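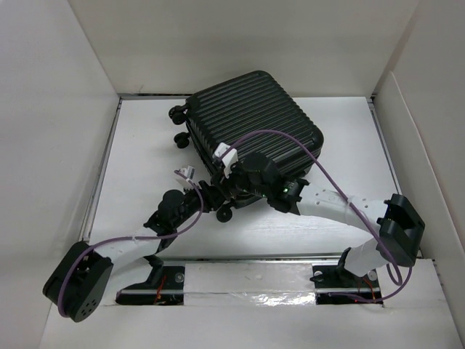

Another reader of the May draft, Rotich, asked for the episode counts to go first and the club history to go last, so the card now runs in that order.

Cledard Luggage Set, data card
Maintained by the Joline student robotics club
Revised July 1, 2024

Contents
529 teleoperated episodes, two arms, one suitcase per episode. 65 are held out for evaluation. Failed attempts are kept and labelled as such in the outcome column.

Workspace
White-walled enclosure, flat white floor panel. Both arm bases are mounted on one metal rail along the front. Links are white plastic, fingertip pads are white. The black hard-shell case with the ribbed surface and spinner wheels is used lying on its side.

Tasks
push: slide the case toward the back wall
turn: rotate the case on the floor panel
upright: stand the case on its wheels

Recording
Episodes are capped at 20 seconds. Joint positions are stored for both arms in radians, left arm first. Operators were club members with at least 4 practice sessions.

Known issues
Grey trim and foil tape colour vary with the exposure setting. Gripper labels in the Beritz subset are swapped left for right; use the corrected index file.

Licence
Non-commercial research and coursework. Licence terms are in the root folder.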